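Home > About Us

About Wovis

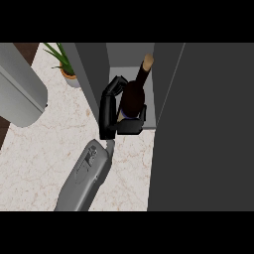
Wovis is an independent publisher of analysis on international affairs. We cover security, diplomacy, trade and development, with most of our attention on the places where those subjects overlap. Our readers include people who work in foreign ministries, aid agencies, universities and newsrooms, along with a good many who simply want more background than a daily news story can give them.

We publish commentary, longer research papers and a monthly briefing. All of it is free to read on this site. You do not need an account, though you can sign up for email alerts by region or by topic.

How we started

Wovis began as an email newsletter on peacekeeping mandates. It went to a small list of former colleagues who had worked on field missions and wanted to keep track of what happened to them after they left. Readers began sending in their own notes, and some of those notes were better than the newsletter. We put them on a website so that they could be found again.

The newsletter became the monthly briefing, which still opens with a page on mandate renewals. The website grew to include trade and border issues when several contributors pointed out that we were writing about armed groups without saying much about the roads and markets they depended on. We have since published 417 commentaries and 39 research papers. The older newsletters are in the archive, apart from the first few, which were never saved in a form that can be posted.

What we cover

Our work is organized into four desks.

The Security Desk follows peace operations, regional defense arrangements, arms transfers and security assistance. It looks at what agreements say and how they are carried out, including who pays and who commands.

The Diplomacy Desk covers negotiations, mediation, summits and the work of regional bodies. It also keeps our list of special envoys, which is updated when appointments are announced and is one of the most visited pages on the site.

The Trade and Borders Desk writes about customs unions, sanctions, ports, transit agreements and informal cross-border commerce. Much of its work concerns landlocked countries and the terms on which they reach the sea.

The Development Desk covers public debt, food security, infrastructure lending and the relationship between donors and recipient governments.

Some topics belong to more than one desk. A paper on port security, for example, may be edited jointly. Elections are covered when they bear on a country's foreign relations. We do not publish election forecasts or opinion polling.

What we publish

Commentary. Short articles of up to 1,200 words on a current question. A commentary makes an argument and belongs to its author. We run pieces that disagree with each other, sometimes in the same week.

Research papers. Longer studies based on documents, interviews or fieldwork. Every paper is read by two outside reviewers before publication. Reviewers are not told who wrote the draft, although in a small field they can sometimes guess.

The monthly briefing. A summary of developments across the four desks, with a calendar of meetings and votes expected in the coming weeks. There is no August issue. The September issue covers both months.

Source notes. Plain listings of treaties, communiqués, resolutions and budget documents on a given subject, with a line or two on where each can be found. These are meant for students and researchers and carry no analysis.

Our programs

The Brurdale Fellowship supports early-career researchers from countries that are underrepresented in English-language policy writing. Fellows join for nine months and work mainly from their home countries. Each fellow is paired with an editor, receives a monthly stipend and is expected to produce one research paper and several commentaries. Fellows may write their drafts in French, Portuguese, Arabic or English. We pay for translation where it is needed.

The Grabowska Library is our reference collection on mediation and ceasefire monitoring. It holds printed reports, mission handbooks and conference papers, many of them donated by people who worked in the field and had kept them in boxes at home. The catalog is online. Scanned copies can be requested by email when we have the right to share them. Please allow several working days for a reply, as the library has one part-time member of staff.

The Eltisitz Dialogues are small meetings held twice a year. Each brings together officials, researchers and practitioners to discuss a single question set in advance. Discussion is off the record. A short note on the main points is published afterward without attributing remarks to anyone. Attendance is by invitation, but suggestions for topics are welcome from all readers.

How we are organized

Wovis is a nonprofit organization. It is governed by a board that approves the budget, appoints the editor and reviews our conflict of interest policy once a year. The board does not see articles before they are published and does not commission them.

The editorial staff is small. Each desk has one editor, and a copy editor and a production editor work across all four. Most of what you read here is written by outside contributors. We have worked with almost 60 of them over the past year, including academics, retired diplomats, journalists and people working for local organizations. Contributors are paid a flat fee on publication, and the fee is the same for everyone writing in a given format.

Articles signed "Editorial Board" are written by the desk editors together. They represent the view of the editorial staff. All other articles represent the views of their authors.

Funding

Our income comes from foundation grants, individual donations and fees for custom training courses. We do not accept money from governments, political parties, or companies that make or sell weapons. Grants are accepted on the condition that the funder has no say over topics, authors or conclusions. When a paper was supported by a specific grant, this is stated on its first page.

Accounts for each financial year are posted on the Funding page once they have been audited.

Conflicts of interest

Authors must tell us about any paid work, public office or family connection that relates to what they are writing about. Where the connection is relevant, we print it with the author's biography. Where it is too close, we ask the author to choose another subject. The same rules apply to editors and reviewers.

Corrections

We correct errors of fact in the article itself and add a dated note at the end saying what was changed. Spelling and formatting mistakes are fixed without a note. If an error affects the main argument of a piece, the note goes at the top. To report an error, write to the corrections address on the Contact page and include the title of the article and the sentence you have in mind. A source is helpful if you have one.

Requests to remove an article are considered by the editor. We have agreed to them where an author or interview subject faced a risk to their safety. We do not remove articles on the grounds that the author has since changed his or her mind, but we will publish a second article explaining the change.

Republishing our work

Commentaries may be reprinted free of charge by nonprofit outlets, provided that the author and Wovis are credited, the text is not altered and a link to the original is included. Commercial outlets should ask first. Research papers may be quoted in the usual way and assigned in courses without permission. Photographs, maps and other illustrations are not covered by this policy, and separate permission may be needed.

Translations are welcome. Please send us the translated text before it appears so that an editor can check names, dates and technical terms with the author.

Writing for us

We read unsolicited proposals. Send a paragraph describing your argument and a few lines about your background to the desk that fits best. Please do not send a finished draft unless the subject is tied to a news event. Desk editors try to reply within two weeks, and sooner for time-sensitive pieces. We do not consider articles that have already been published elsewhere in English, or articles submitted by public relations firms on behalf of a client.

Full guidelines, including our house style for place names and transliteration, are on the Contributors page.

Contact

General inquiries, press requests and library requests each have their own address, listed on the Contact page. The office is open from 9 a.m. to 5 p.m. Visitors to the library need an appointment.

Related pages: Contributors | Funding | Corrections | Fellowship | Library Catalog | Contact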